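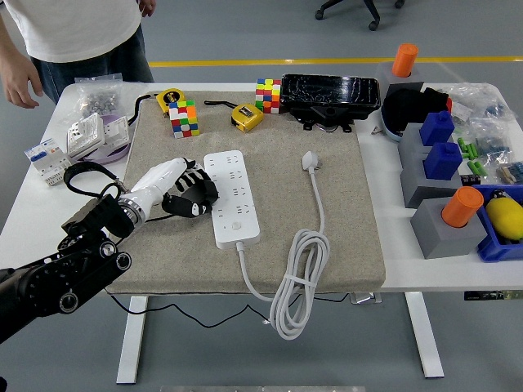 私たちについて

Brirero(ブリレロ)は、ロボットに手の仕事を教える会社です。プログラムの文を長く書いて教えるときもありますが、私たちの仕事の大部分は、人が実際にやって見せることです。オペレーターが離れた席からロボットの手を動かし、一つの作業を初めから終わりまで行います。その動きを記録し、整理し、お客様のロボットが学習に使える形にしてお渡しします。

本社はヘキク(Hekik)の町にあります。駅から川の方へ歩いて、古い印刷所の建物の二階です。一階は今も印刷の会社が使っていますので、午前中は機械の音が少し聞こえます。お電話のときに音が気になりましたら、どうぞご容赦ください。

会社の始まり

最初は、電気部品の組立を手伝う小さな会社でした。延長タップ、スイッチ、ブレーカーのような部品を扱い、検査して箱に入れる仕事です。そのころのお客様の一つであるベトヒャー社(Böttcher)から、「この作業をロボットに覚えさせることはできますか」という相談をいただきました。私たちは部品のことは知っていましたが、ロボットのことはあまり知りませんでした。それで、お客様の工場からアームを一台お借りして、30日の間、毎日同じ作業を教えました。

結果は、正直に書きますと、あまりよくありませんでした。コードの持ち方が毎回違い、ロボットはどの持ち方を覚えればよいか分からなかったのです。しかし、そのときに書いたノートが、現在の手順書のもとになりました。ノートは今も事務所の棚にあり、新しく入社した人は最初の週に必ず読みます。

現在の社員は29名です。組立の経験がある人、ソフトウェアを作る人、それから以前に楽器の修理や縫製の仕事をしていた人もいます。手をよく使う仕事をしてきた人は、遠隔操作を覚えるのが早いと感じています。

教える仕事の内容

教え方には二つの種類があります。

一つ目は、手で直接教える方法です。力を抜いた状態のアームを人が持ち、行かせたい場所まで動かします。初めて見学される方には、こちらの方が分かりやすいようです。短い動作や、棚の前のように狭い場所での動作に向いています。

二つ目は、遠隔操作です。オペレーターが操作用の装置を使い、ロボットの腕と指を動かします。指のある手を使う作業では、ほとんどこの方法になります。操作の記録には、当社のソフトウェア「Adik(アディク)」を使っています。Adikは関節の角度、カメラの映像、オペレーターの声のメモを、同じ時間軸の上に保存します。声のメモは小さな機能ですが、後で記録を見直すときに大変役に立ちます。「今、少し滑りました」の一言があれば、その記録を別に分けることができるからです。

作業台に置く物は、できるだけ普通の物を選びます。電源タップ、巻尺、ルービックキューブ、電池などです。お客様の現場にある台も、いつもきれいに片づいているわけではありません。ですから私たちも、作業に使わない物を台の上に残したままで教えることがよくあります。細かい部品は透明な袋に入れておきます。柔らかいマットを敷くのは、細長い物や平らな物をつかむときに、指先が台に強く当たらないようにするためです。 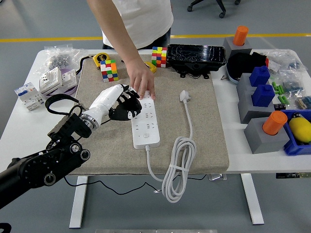
Brirero会社案内 第5号

人とロボットが同じ物に触れるとき

電源タップは、教える物としてはなかなか難しい物です。本体は長く、コードは重さで垂れ、プラグは自分の向きたい方を向きます。ロボットの指がタップの端に触れているとき、担当者がもう片方から指先を添えることもあります。私たちはこれを「添え手」と呼んでいます。

添え手には社内の決まりがあります。

・添え手をする人は、始める前に声を出してオペレーターに知らせます。
・オペレーターは返事をしてから腕を動かします。返事がないときは、手を出しません。
・指の間には手を入れません。物の端か、上の面だけに触れます。
・添え手をした記録には、Adikの中で必ず印をつけます。

最後の決まりは、お客様からよく質問をいただきます。人の手が入っている記録と、ロボットだけの記録は、学習での使い方が違います。両方を混ぜて納品しますと、お客様の側で分けることはとても大変です。私たちは印をつけて、別々のフォルダーでお渡しします。添え手の記録が必要でないお客様には、お渡ししません。

記録の品質について

記録は、撮った人と別の人が確認します。確認の項目は106あり、作業の種類によって使う項目を選びます。たとえば、カメラの位置が途中で変わっていないか、物の始めの置き方が前の記録と同じすぎないか、などです。同じ置き方ばかりで教えますと、ロボットはその場所の物しか取れなくなります。これは昔、私たちが何度もした失敗です。

失敗した動作の記録も、お客様と相談して残します。つかみ損ねた後、どのように手を戻してやり直すかは、成功した記録の中には入っていません。

見学と研修

ヘキクの本社では、見学をお受けしています。作業室では、実際に遠隔操作をご覧いただけます。安全のため、かかとのある靴やサンダルでのご入室はお断りしています。長い髪は結んでいただきますよう、お願いいたします。

遠隔操作の研修は、毎年5月に行います。最初の日は大きな物をつかんで置く練習をし、次の日からコードのある物に進みます。機械の専門の知識は必要ありません。研修は日本語と英語で行いますが、日本語を母語としない社員が教えることもありますので、分かりにくい言い方がありましたら、その場で遠慮なくお聞きください。

お仕事のご相談は、お問い合わせのページからお願いいたします。作業の動画が一つありますと、お見積もりが早くなります。携帯電話で撮ったもので十分です。

このページの最終更新:2019年1月27日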